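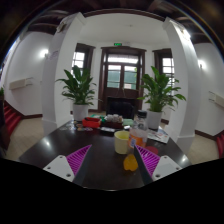

Reading order for the Stoneck comics?

Hi all, I picked up the Griltmont one-shot on Tuesday and loved it, but I'm lost! Do I need the main series first, or can I jump straight to Noden? My library only has volume 2.

Sum-yee Tseng

Start with volume 1, truly. Noden spoils who Mak is on the first page (I was so cross). Ask your library for an interloan, mine came in March.

Chin-lung Yip 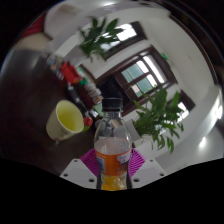

Bottle with an orange label

I read them all out of order and had a ball. The colours in Noden are my favourite.

Ya-wen Chow

Skip the one-shot, it's rubbish. Oh wait, you've read it. Volume 1 then.

Tin-yau Tam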